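[Panside-ops] Ladder reset and the seeding freeze

Print this message | E-mail this message

From: Graham Ashworth
To: Panside-ops list
Date: December 19, 2024
Subject: Re: Ladder reset and the seeding freeze
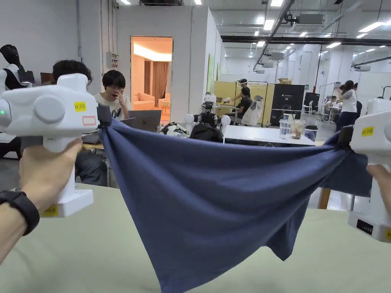 Replying to Selvaraj's message below, since two of the points affect the bracket export and I would like them settled before the freeze.

> Selvaraj Saha wrote:
>
> The Henow ladder has 2,146 active accounts as of this
> morning's pull. Under the current rule, everyone keeps
> half of their rating distance from the median at reset.
> I propose we keep that rule for the April split but
> freeze seeding one week before the open qualifier, not
> on the day. Last split we had teams dropping matches on
> purpose the night before to move out of the Clarkbridge
> half of the bracket.
>
> I would also like inactive accounts to decay before the
> reset is applied. At present decay runs after, so an
> account that has not played since summer comes out ahead
> of one that played and lost a few.
>
> Last item: do we still need the manual check on
> substitutes? Elias says it takes him a full evening.

On the freeze: agreed in principle. The seeding job reads the live rating table at the time it is run, so an early freeze means we need a stored copy of the table. I can add a snapshot step. It would write one file per region, and the seeding job would take the file name as an argument. If no file is given, the job should stop with an error. Today it falls back to live ratings without any warning, and that is how the wrong seeds went out for the second Jayasinghe Cup qualifier.

The freeze should apply to ratings only. Rosters need to stay open until the published roster deadline. If a team swaps a player after the snapshot, the team seed should be computed again from the frozen player ratings. A player who has no rating in the snapshot gets the region median. This matches what the rulebook says now, although the wording in section 4 is unclear and Sandamali has already asked for it to be rewritten.

On decay order: I ran both orders against the November table. With decay first, 44 accounts change seeding tier. Most of them move down, and all but a few of those are accounts with no matches in the last 90 days. I see no effect on the top tier in either region. I support the change, but it needs to be announced before the reset. We had complaints in the past over smaller changes than this one.

Please note that decay is applied per account and the reset is applied per queue. An account that is active in the solo queue and inactive in the team queue should decay in the team queue only. The code does not do this at the moment. It looks at the last match in any queue. I have opened a ticket and assigned it to Tanvir, who wrote the original job.

On substitutes: the manual check should stay for this split. The automatic check compares account names, and it misses renamed accounts. Once it compares account IDs we can drop the manual step. Elias, if you can send me the list of cases you caught by hand last time, I will use it as test data. The spreadsheet is fine as it is, no need to clean it up.

One item not in Selvaraj's message. The match server build for the qualifier has to be the same one used on the ladder during the final week. Last time the qualifier ran one patch behind, and two replays could not be opened by the admins when a result was disputed. I suggest we pin the build on the same day as the rating snapshot and put both on the same checklist.

Open questions:

- Who approves the snapshot once it is written? I would prefer one person per region.
- Does the freeze also cover the invited teams, or only the open bracket?
- Sandamali, can the revised section 4 be posted together with the decay notice?

Please reply on the list and not in the admin channel, where the last thread on this was lost.

Graham

Print this message | E-mail this message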